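Visit report: Hultelora open day, Pathirana
18/07/2025

I went to the Hultelora open day because I have been sent their leaflet three times. The leaflet promises "a place for every part" and a working room where you can see the Betora layout in use. Betora is their name for putting tape on tables. They have a booklet for it and a two-day course, and the course costs $348 a head before lunch.

We run a small trim and spares store at Kedano. Wheel covers, door strips, clips, the odd long panel that won't fit on any shelf. We lose things. I am the right customer for this, in other words, and I tried to go in with an open mind. I have also bought label printers, colored bins and a hanging rail system in my time, and the rail is still in its box.

Getting in

The site is at the far end of the Pathirana business park, past the tile warehouse. Parking is fine. The sign-in desk had one pen. We were put in groups of 6 and given a sticker, and then we waited in a hallway with a coffee machine that took coins none of us had. The tour was down to start on the hour and it started twenty minutes after that.

Our guide was Mitali Biswas, who runs the layout side of the business. I liked her. She talks fast, she knows her parts, and when she doesn't have an answer she says so and writes the question on the back of her hand. She began with a short talk about wasted steps. A person in an average store, she said, spends more time looking for the part than handling it. I asked whose average that was. She said it came from their own customers, before they took the course. So it is a number gathered by the people selling the cure, from the people who bought it. I don't say it's wrong.

Then we went through to the working room. I had pictured a shop floor. It's closer to an office, carpet included, with the work set out on tables and a fair bit of hardware down at ankle level that you have to step around.

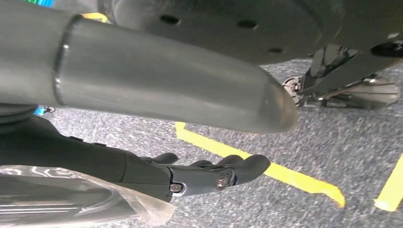 The floor

I'll get my complaint about the carpet over with. Carpet is a bad choice for a room where small parts get handled. Drop a trim clip on painted concrete and you hear it and see it. Drop one on speckled carpet and you'll find it in October. I said this and got some nods from the others in my group, one of whom does upholstery and has strong feelings about pins.

It's also a bad choice for tape. Part of the Betora idea is that the floor gets marked as well as the tables, so that anything that stands on the floor has a home too. Fine in principle. But tape made for hard floors doesn't love carpet, and in one place the yellow strip had gone wrinkled. Mitali said it gets replaced when it lifts. I asked how often. That one went on the back of her hand.

Then there were the cables. The booklet has a whole page on clear walkways, with a drawing of a happy little figure striding down one. In the room itself a bunch of white cable lay in a tangle between two tables, with a plug near it, and there was black cable running over the carpet as well. I know how this happens. You set up the tables, then you find out where the outlets are. But if I'm paying for a course on where things go, I'd like to see that the teachers have found somewhere for the cables to go. A cheap rubber floor cover would do it. Better still, move the tables.

The tables

These I did like, and I want to be fair about it. They're stainless steel with slim legs, and there's a bar low down across the front. You can wipe them. You can see a dark clip on them, which you can't on our old benches. You could sweep under them without getting on your knees. I leaned on one when nobody was looking and it didn't complain.

The tops are marked out with yellow tape into rectangles. One job goes in one rectangle, and what's in the next rectangle is a different job. That is the main part of the system. Mitali used a hubcap to explain it. Put a wheel cover down on a bare bench, she said, and inside five minutes it becomes a dish. People drop clips in it, then a pen, then a receipt. Put it down inside a marked box and people leave it alone, or at least they feel bad. 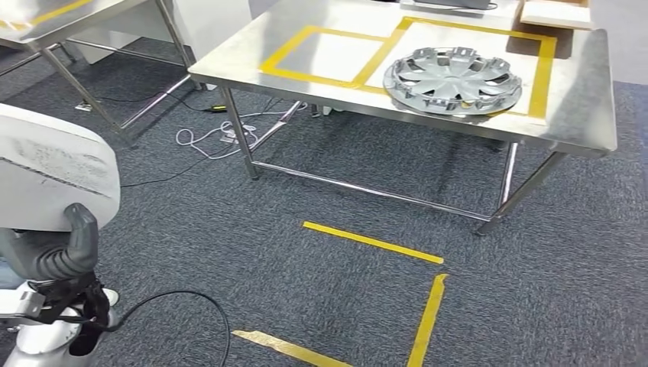
I think there's something in that. The hubcap-as-dish problem is real and I have eaten a sandwich off one. What I doubt is that the tape does the work for long. For the first week everybody respects a fresh yellow line. By the second month it's just part of the table, and somebody has put a big part across two boxes because it was big and they were in a hurry. I asked what the rule is for a part that doesn't fit its box. The answer was that you make the box bigger. And if the table's full? You get another table. They sell the tables.

I also couldn't get a clear answer on what an empty box means. Does it mean the part is out, or the job is done, or nothing has come in yet? To me those are three very different states. In our store an empty space usually means someone has walked off with the thing. The booklet says an empty box is "ready." One woman in my group suggested a card that you leave in the box when you take the part away, with your initials on it. It's an old library trick, it costs nothing, and I thought it was the best idea I heard all day. Mitali seemed to think so too. I hope they pay her if it turns up in the next booklet.

Clips up or clips down

We had a good argument over how a wheel cover ought to be laid. I've always put them face down on a cloth, so the clips are on top where you can check them and the good side doesn't move around. The upholstery man thought that was asking for scratches. Mitali's view is that it matters less than doing it the same way each time, and that whichever you choose should be drawn on the card. We didn't settle it. I'd have been glad to spend the whole tour on questions of this size, and less of it on the talk about wasted steps.

Trays got a mention too. She likes a shallow one in light wood for the loose bits, kept at the back of the table so your sleeve doesn't catch it. Agreed. We use baking pans, which do rattle.

Long flat pieces

This was the part I had come for. We stock boards and panels that are long and thin and awkward, and they're the ones that get damaged, nearly always at the corners. The Betora advice is to lay them flat, alone, on a smooth surface, and to get a hand under as well as over before anything is lifted. Don't pinch one edge and hope. Don't drag it either, as any grit under there will draw you a line the whole length of the piece.

Good advice, though my father would have told you the same for free. White ones are the worst, as they show every thumb. I asked whether a smooth, shiny surface doesn't let a long board slide off the moment someone bumps it, and was told to keep it away from the edge. Well, yes.
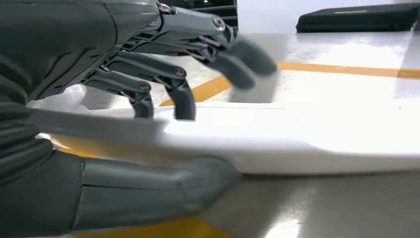 Can you store long boards standing up to save room?

It depends on how thin they are. Thick ones can stand if they're held close to upright and supported along their length. Thin ones will bow, and once bowed they tend to stay that way. Ours lie flat now, with the heaviest at the bottom.

Do you need the special tape?

The roll they sell is the same width as the one from the hardware store, and I couldn't tell the two apart by feel. On steel I would expect either to hold. On carpet I would buy neither and use a mat.

What I'd spend

The starter package, with tables, tape, cards and a place on the course, comes to $2000. For a new store with no furniture I can see the case. For us it's the price of four tables' worth of tape and a lot of somebody else's opinions. I'm going to buy one steel table, secondhand if I can, mark it out myself, and see whether the lines are still being obeyed when the fall stock comes in.

I did take a second booklet on my way out, for the page on lifting. The coffee machine was still not taking my coins. If you go, bring change and ask about the empty boxes, and let me know if you get a better answer than I did.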